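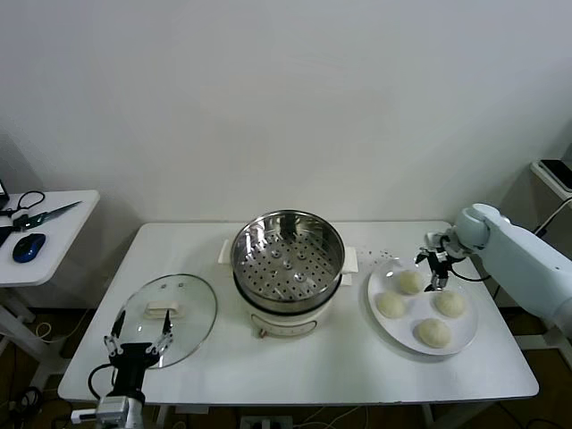
Figure 1. The steamer station, with the glass lid at left and the four buns on their plate at right.

Print this article | E-mail this article

3.2 The bun task

For the second half of the Dikine course, our students at Illadgate were asked to teach a pair of arms to load a steamer, and we were happy to find how much there is to learn in so homely a chore. The left arm is responsible for the lid and the right arm for the buns, which are pale, soft, and easily dented — a good deal less forgiving than the foam blocks of the first half. Over the term the class recorded 80 demonstrations, and 28 of these were set aside for testing before any training began.

Most of the lively discussion concerned the grip. The Zukach team favored a wide opening and a slow approach from above, while the Nyitrai team preferred to come in lower and close sooner, and both wrote up their reasons very nicely. The wrist view was given to every team along with the head view, and we asked them to look through plenty of it by eye before they touched a single setting.
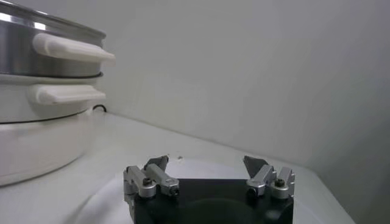 3.3 Grading

Teams were graded on their lab notebooks as well as on the test runs, with equal weight for each.

Reader comments (2)

Sunday: Would love to try this with my own class! Do you share the notebook template?

Sunday: Are the buns real dough in every run, or only for testing?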